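Learning to Tidy, One Household at a Time

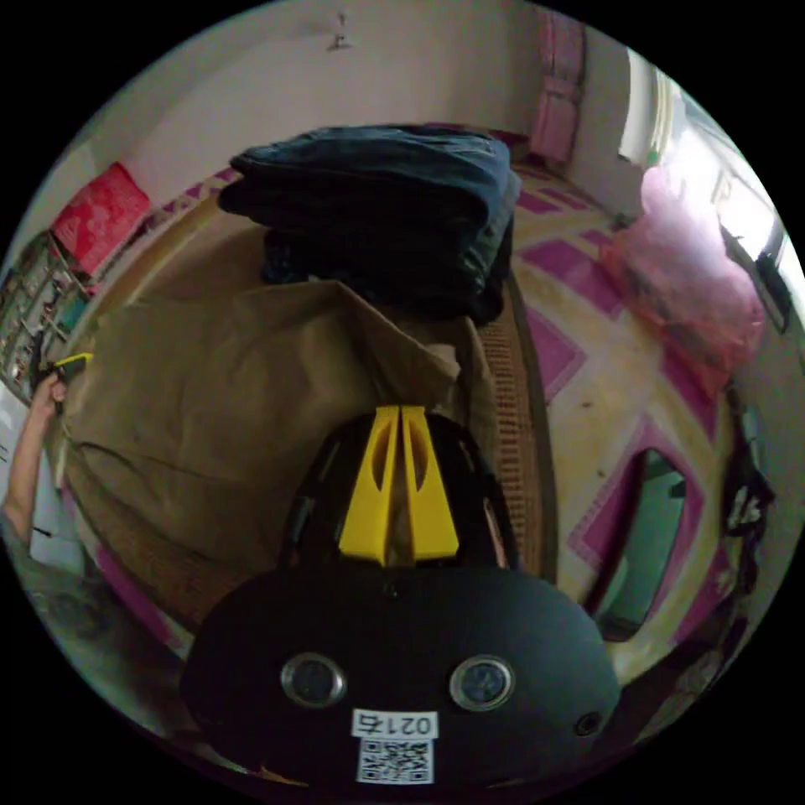
The Zoma programme collects examples of ordinary household work for a learning system being developed by Hiveck. Its contributors work in their own homes, using a hand-held gripper in place of their fingers, and each task is recorded from the gripper's point of view. Bedrooms have proved the most demanding setting. A pile of folded dark clothing, such as the one beyond the yellow fingers, has deep creases and no fixed outline, and it must be approached differently each time.

Contributors receive 2 hours of instruction before they begin. Each household is then asked for 300 recordings over 12 weeks, with no request to clear the room beforehand. Morelli, the firm responsible for review, rejects any recording in which the grasp is hidden from view.

The programme now covers 36 households. A second group, based in Brusetach, will start in June with kitchen tasks.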